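**Flikham** is a cooperative puzzle video game for two to four players, designed by Yasuo Sasaki and I-seul Baek and published by Pelupessy. Players run a sorting office in a hillside town and must route parcels through a building whose rooms change position between rounds. The game supports local and online play, and a single-player mode in which one person switches between two characters.

## Gameplay

Each level takes place in a sorting office seen from a fixed overhead angle. Parcels enter through a hatch and must be weighed, stamped and placed on the correct outgoing cart before a timer runs out. A character can carry one parcel at a time. Heavy parcels need two characters, who must move in the same direction to make progress; if their inputs differ for more than a moment, the parcel is dropped and returns to the hatch.

Between rounds the rooms of the office slide along a grid. Doors that faced each other in one round may open on to walls in the next, and the players are given a short planning period in which to inspect the new layout. Parcels left on the floor stay in the room in which they were dropped and move with it. Later levels make use of this rule by placing the stamping desk in a room that can be reached only in alternate rounds.

Scoring is based on deliveries, with a deduction for parcels sent to the wrong cart. A level is passed with one seal and completed with three. Seals open further districts on the map, the last of which, Josness, is set in a flooded office where parcels float and cannot be put down.
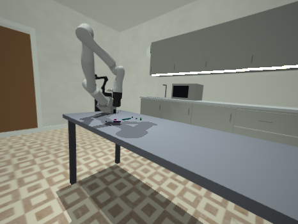
The single-player mode uses the same levels with longer timers. The inactive character stands still but continues to hold any object it was carrying. For heavy parcels, both characters are controlled at once, one with each stick. This mode can't be played with a keyboard alone unless the second set of keys is assigned in the options menu.

## Development

Sasaki and Baek began work on the game as a board game prototype with sliding card tiles. The prototype had no time limit, and the timer was added when the design was moved to a computer. Programming was led by Dinesh Semwal, who wrote the room-movement system so that each layout is checked for a valid route before it is offered to the players. Layouts that fail the check are discarded and a new one is drawn.

The music was written by Araceli Zepeda for a small brass group and a marimba. Each room has its own instrumental part, and the parts heard depend on which rooms are occupied.

A public test was opened in March with the first two districts. It drew 1152 players, of whom 347 finished every level available. Following the test, the penalty for wrong deliveries was halved and the planning period was made longer in games with four players.

## Release

*Flikham* was released on 9th October for home computers. A free update later added a level editor, with which players can set the room grid, the order of parcels and the length of the timer. The online level list held 682 player-made offices at the end of its first month.

An expansion, *Druvenura*, adds a night shift in which only occupied rooms are lit. It was directed by Wichai Khamphan, who had joined the project as a level designer. The expansion's levels are scored separately and don't count towards the seals needed in the main game.

## Reception

Reviewers praised the moving rooms and the clarity of the fixed camera. The heavy-parcel controls were the most common complaint, mainly in online games, where a slow connection could cause parcels to be dropped. A later patch allowed a longer delay between the two players' inputs. The single-player mode was generally judged weaker than the shared modes, particularly in Josness.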